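Brillton Neighbors Forum > Shopping and Services > Bag fee at the Trurkness store

quarterlot
Does anyone know if the Trurkness on the bypass is keeping the bag fee? I paid it again this week and the cashier said it was "under review." There used to be a sign by the carts and now there isn't one. I'm not against paying, I would just like to know before I get to the register.

mapleside61
It's staying. My receipt has a line for it. The one in Drurker never charged, same chain, same bags. I asked the manager there in October and she said each store decides.

tenpenny_r
Each store does not decide. The county rule covers anything over a certain floor size and the Drurker store is under it. People keep repeating the manager thing.

mapleside61
I'm repeating what she told me. If you have the rule, post it.

tenpenny_r
It's on the county page under solid waste. I'm on my phone and can't copy it.

quarterlot
OK, but is the fee per bag or per order? I was charged for two and I only used one.

oldrt20
Per bag. Check the receipt at the counter and they'll take it off. They did for me, no argument.

I quit bags a while back and went to a plastic shopping basket with a small bin set inside it for the things that roll around.

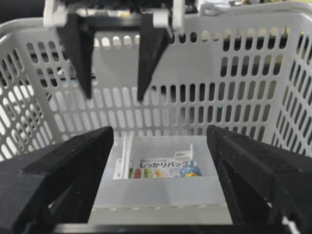
Posted by oldrt20
Member, 600 posts
December 25, 2019

The bin takes the small stuff – batteries, spice jars, whatever I'd otherwise be hunting for under the seat. Heavy things go in the basket first. At the register I unload, they scan, and I load it back up myself. The cashiers at Trurkness are fine with this. The self-checkout is less fine, because it wants everything left on the scale until you pay, and the basket doesn't fit there with groceries already on it. I use the staffed lanes now.

Cloth bags work too. I had a pile of them and they were always in the house when I was at the store.

lindenporch
I tried a basket and went back to cloth. A basket with milk and two cans in it is more than I want to carry across that parking lot, and the handle digs in. With bags I can split the weight between two hands. For anybody with a bad shoulder I wouldn't recommend it.

oldrt20
I leave it in the cart until I'm at the car. I'm not carrying it across the lot.

The other thing is cleaning. A bag that had chicken leak in it has to go in the wash and I never got around to it.
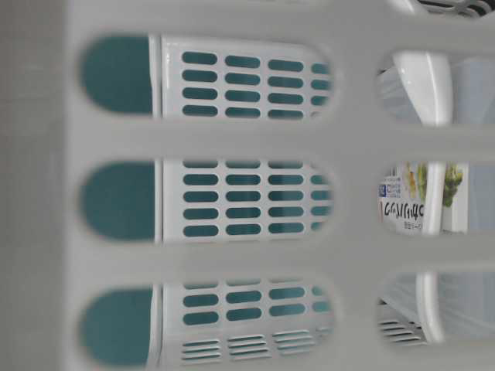
With a basket I run the hose over it and leave it on the back step. I wouldn't put raw meat in one without a bag around it, though. Use the thin ones from the produce section. Those are still free.

tenpenny_r
Produce bags are exempt, correct. That's in the same rule.

mapleside61
Which you still haven't posted.

lindenporch
Dimaculangan on Front Street gives you paper at no charge if you ask. Smaller selection, but the eggs are cheaper.

quarterlot
Thanks. I went back with the receipt and they refunded the extra bag. I asked about the sign too and the person at the desk didn't know there had been one.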